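Teaching by hand at Kosley

By the time I get my coat off, Esi Zakaria has already handed me a robot arm. Well, the handle end of one. It's a light plastic grip with a trigger, a bit like the nozzle on a garden hose, and whatever I do with it the real arm copies a blink later on the other side of the bench.

"Pick up the cup," she says. "Just do it the way you'd do it."

The way I'd do it, as we all find out, is badly. I knock the cup over, chase it across the bench, catch it by the rim and put it down on the saucer facing the wrong way. Esi keeps the lot. Every wobble has gone into the computer as one more example, and she's quite cheerful about it.

I'd come to Kosley expecting programmers, and there are a couple, tucked away behind the kettle. But most of the work here is done by people standing up. They tidy, stack, fold and pour, over and over, and the system they're building (it's called Stallska, after a village one of the founders grew up near) learns by looking at how they went about it. Each go is called an episode. On the day I visited they had 2,457 of them in the bank, and Esi reckons the first few hundred are mostly rubbish.

"We were too neat," she tells me over a very strong cup of tea. "Everyone put the cup in the same spot with the handle pointing the same way. So Stallska got brilliant at that cup in that spot. Move it a hand's width and it would grab at thin air."

So now they work at being messy, which takes more organizing than you'd think! Before each run somebody shuffles the objects and somebody else changes the lamps. A full shift is 70 episodes, split between three people so that no one person's habits take over. Left-handers are in hot demand. One fellow hums while he works, and I did ask whether the robot would pick that up (there's no microphone, sadly).

The arm also rides around on a wheeled base, and that's a whole other set of recordings. The small camera down at the wrist keeps going the entire time, so what you get back at the end of the day is hours of what the arm sees - cups, cloths, table edges, and a surprising amount of floor. I assumed the floor bits would be tossed out. Esi looked at me as though I'd suggested tossing out the robot.

"It has to know what nothing to pick up looks like," she said. "Otherwise it'll have a go at anything."

She flicked through a few on her laptop while I finished my biscuit, and I got oddly fond of them.

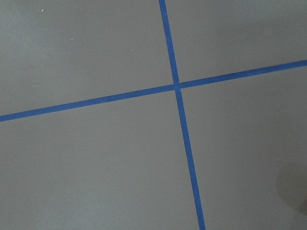 Blue tape on the grey floor, from the camera at the arm's wrist.

After lunch I had another crack at the cup. Nine tries, and I'd say the last few were decent, with the handle round the right way and everything. My hand had stopped trying to be clever by then. Esi gave each one a tag for how it went and read them out to me as she typed: "fumble, fumble, slow, good, fumble." I've had kinder school reports.

What I wanted to know, of course, was when one of these might turn up in my own kitchen. She wouldn't be drawn. The next job is a second bench at their Gorkthorpe site, with different cups and different people, to see how much of what Stallska knows survives the move. They hope to have it running by October. Until then it's more episodes, and they're looking for folks to come in and do a shift. I've put my name down, and I've told them I can do it left-handed if I have to.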